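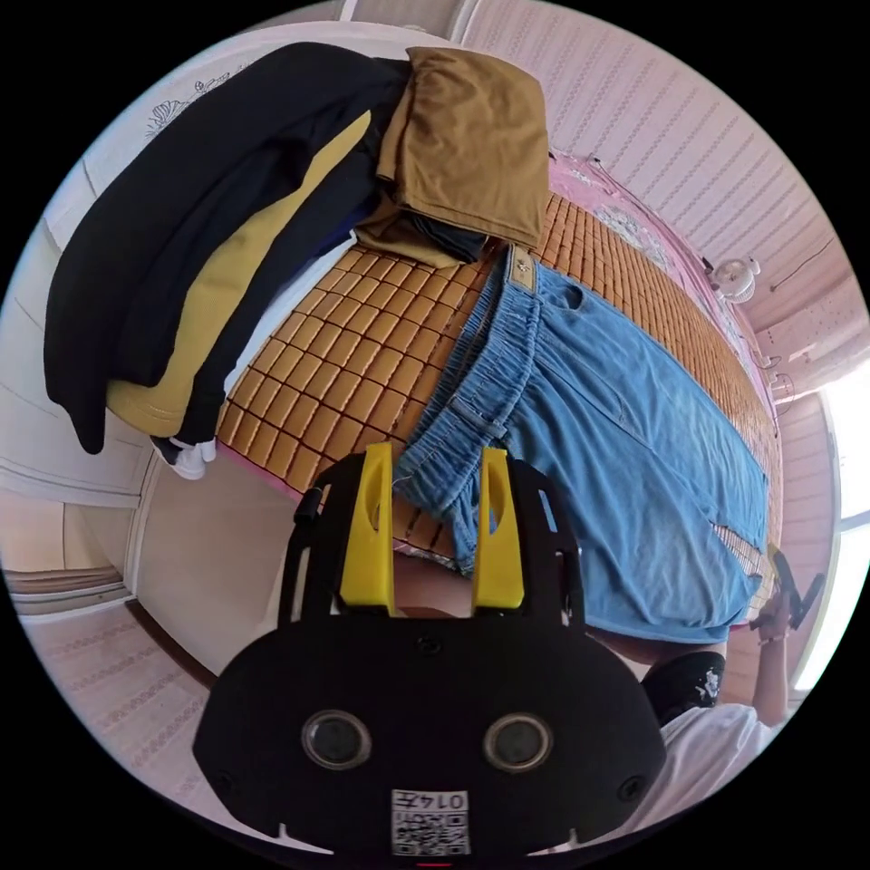 The mat on the bed, with a pair of elastic-waist jeans laid out on it.

Review: Unero bamboo tile sleeping mat
4/24/25

I bought the Unero mat last June for a bedroom that faces west and holds its heat until well after midnight. It has been on the bed ever since, winter included, so I can speak to how it wears as well as how it sleeps.

The mat is made of small rectangular tiles set in rows. Mine is a mix of tan and caramel brown. The tiles are strung on a thin elastic cord. It bends easily in one direction and less easily in the other, which matters when you roll it up. Roll it the wrong way and the cord strains and a few tiles stand up on edge.

Sleeping on it

It is cooler than a cotton sheet. The tiles feel cold for the first several minutes, then level off, and they don't get clammy the way a sheet does by 2 in the morning. It is also harder than a sheet. Over a soft mattress you stop noticing after a few nights. I tried it on the guest bed, which has a firm mattress, and my hip complained. Side sleepers should think about that before ordering.

It will pull hair. Long hair gets caught between tiles when you turn over, and so does arm hair now and then. A pillowcase that hangs down past the pillow by a few inches mostly takes care of the first problem. I have no fix for the second.

Noise is minor. There is a faint click when you sit down on the edge.

Fit

The listing called mine a full. It doesn't reach all the way to the edge, and a strip of the pink floral bedspread shows along the side. I don't mind this. The mat stays put on the bedspread better than it does on a bare fitted sheet, where it crept toward the foot of the bed and had to be pulled back every morning. There are no corner straps. I looked at a Datisbridge mat that has them, but the straps were the part most buyers complained about.

As a place to fold laundry

I do all my folding on the bed, and this is where the mat earned its keep with me. A sheet bunches up under your hands when you try to smooth out a pair of jeans. The mat doesn't move. Pants lie flat on it, and the rows of tiles give you a straight line to fold against if you want the leg seams to match. I put the pile at one end and work at the other.

Two cautions. Metal zippers and rivets can mark the tiles if you drag them. Mine has a few fine scratches near the middle that I put there myself. And dark clothes should be fully dry before they go on it. I left a damp black shirt there overnight and it gave the lighter tiles a gray cast that took some scrubbing to lift.

Gathered waistbands are the one thing that doesn't lie flat, and no surface will change that. I fold those with the elastic tucked to the inside.

Cleaning

A damp cloth with a drop of dish soap, then a dry cloth, then an hour propped against the wall. The instructions say not to soak it, and I haven't. Crumbs and lint fall down between the tiles, so every couple of weeks I carry it outside, hang it over the railing and brush it with a soft brush. Keep it out of full sun. A friend's mat was left on a balcony for a week and the cord went slack.

Wear

One cord end came loose in the fall at the lower corner, and 2 tiles dropped off. I tied it back with fishing line and it has held. The rest of the cord is still tight. The color has darkened a little where I sleep.

Compared with the others

The Chiu mat I had before this one used long thin slats in place of tiles. It was lighter and easier to roll, but the slats split and I was picking splinters out of my socks by the second summer. The Firico is a tile mat too, with larger tiles. I tried it in the store and found the gaps more noticeable under the shoulder. It costs less, and for a spare bed I would consider it.

Who it's for

Buy it if your room is hot and your mattress is on the soft side. Skip it if you sleep on your side on a firm bed, or if you need to store it in a small closet — rolled up, it is heavy and as thick as a sofa bolster. I would like to see corner loops and a spare length of cord in the box. Otherwise I'd buy the same one again, one size up.

Rating: 4 out of 5

Print this review
E-mail this review

Related reviews
Firico large-tile summer mat
Datisbridge strap-on mattress cover
Chiu slat mat: two summers later
Folding boards for shirts and pants
Cotton or linen sheets for hot rooms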